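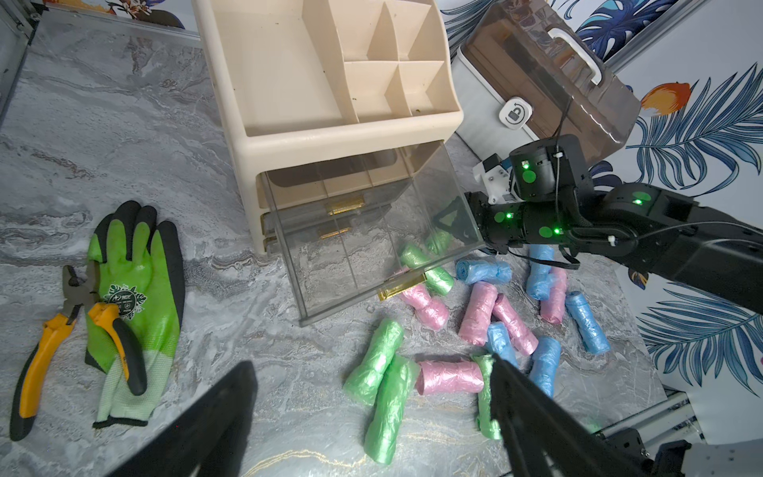 Recording by remote control on the Dorkley cell starts with a settled task sentence: "put the bag rolls in the drawer". Pull the drawer fully out before filling, and leave the glove and pliers where they lie.

Close on one end of the roll. Thin film creases, so stop at first resistance. 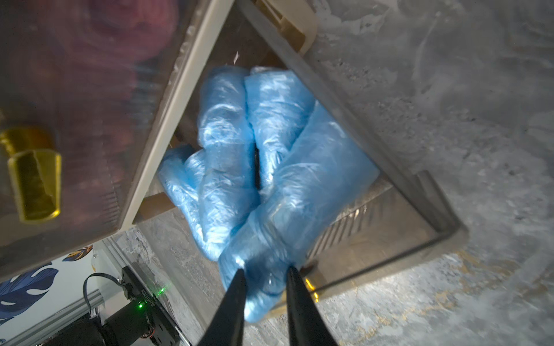 ## Placing

Lower the roll past the rim, then open slowly.
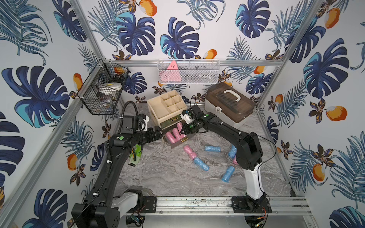
Record 20 episodes, then review.
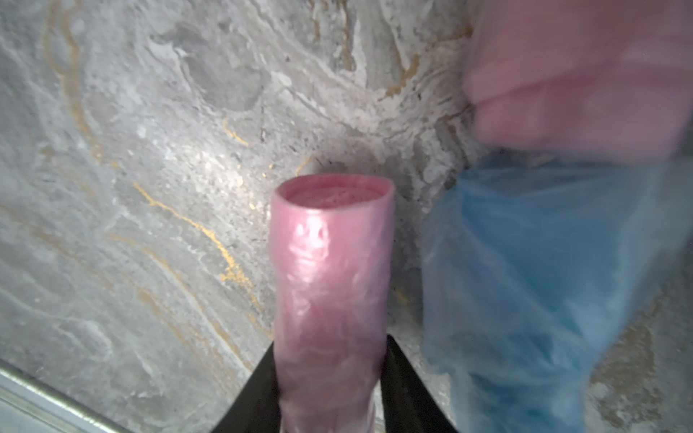

*Pink roll held upright between the fingers.*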